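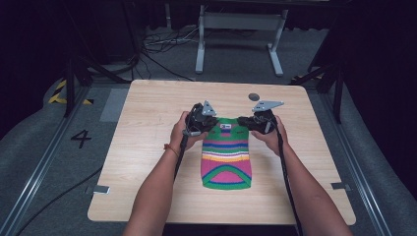
My grandmother never threw away a piece of string, and I'm afraid I've turned out just like her. When I cleaned out her kitchen in Tullside last February there were 71 little bundles of it in the drawer under the toaster, each one wound up tight and tucked into itself (she'd have been so proud of me for keeping every one!). Some went to my friend Pei-shan, who quilts, and some went into the garden to hold up the beans. Lately I've been wanting to make bracelets out of the bright ones, the plain thin kind like the orange-red one on that left wrist, with no beads or charms or anything to catch on a sweater.

I did try braiding first, four strands the way Grandma did my hair for school, but it came out so thick it looked like a dog leash. Then Mei-kuen showed me her sliding knot at the kitchen table, and I had to ask her to do it again, slower, and then once more while I wrote it down on the back of a seed packet. Now I can get one finished before the coffee's done.

My next trouble is the green string, which bled all over the dishcloth when I rinsed it. If any of you know whether a soak in vinegar really sets the color, please leave me a note. I've got almost a whole shoebox of green.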